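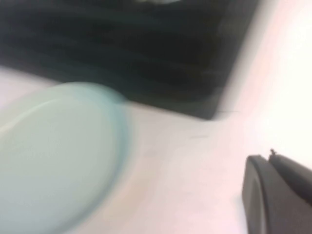
How does a robot learn to put plates in a rack? A person shows it. At the Pirkgate workshop, Sigrun Berge moves a set of handles, and the robot's arm copies her. Steering a machine like this is called remote control.

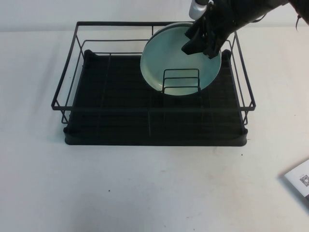 Small cameras record what the robot sees, and a computer stores every movement. One turn takes 20 seconds. Sigrun has done 546 so far -- she wants 2000.
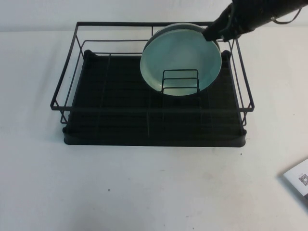
A second plate makes the job harder. The robot must learn to hold the front one by its edge, with the other close behind it. Then Sigrun starts again.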